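Cuaderno de taller, tintes y acabados. Noviembre, 8:20

Sigo con el problema de solidez al lavado en el algodón teñido con reactivos. Kulap Duangkaew trajo ayer las probetas del lote 559 y el sangrado sobre el testigo multifibra continúa, sobre todo en la banda de poliamida. En la de acetato casi nada.

Repaso de condiciones. Baño a 50 °C, relación de baño 1:20, sal añadida en dos partes y carbonato al final. Agitación manual cada 8 minutos. El agua es la de red; Teemu Ruotsalainen midió la dureza y salió más alta que en la tanda de primavera. Anoto el dato como sospechoso, aunque no explica por sí solo la diferencia entre probetas del mismo baño.

Hipótesis de trabajo: colorante hidrolizado que no sale en el enjuague. El protocolo heredado del taller de Futville pide dos aclarados en frío y un jabonado corto. Me parece poco para tonos oscuros. Yara Haddadin propone un aclarado frío, uno templado y dos jabonados a ebullición con detergente neutro, sin nada de álcali residual antes del primero. Comprobar pH del agua de aclarado con tira, no a ojo.

Prueba A: protocolo antiguo.
Prueba B: protocolo de Yara.
Prueba C: igual que B, con fijador catiónico Muvis al final.

C me interesa menos. El fijador tapa el defecto y suele virar el tono, y el azul marino ya nos queda algo verdoso.

Aparte, estampados. El naranja con hojas y flores en azul oscuro es el caso difícil: si el marino migra, el fondo claro lo delata enseguida. Para esas telas, nada de dejarlas amontonadas en húmedo entre aclarado y secado.

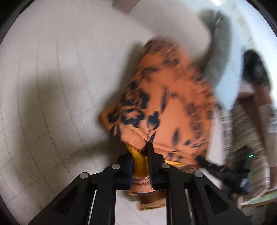 Secado: tendido en sombra, sin pliegues dobles. Plancha por el revés cuando la probeta esté a temperatura ambiente. Valtteri Lindqvist insiste en acondicionar las muestras toda la noche antes de leer la escala de grises; de acuerdo, pero entonces hay que hacerlo con las tres series, también con A.

Pendiente: pedir más testigo multifibra, calibrar la báscula pequeña, reetiquetar los botes de carbonato. La lectura de B la hace Kulap, sin saber qué serie es cuál.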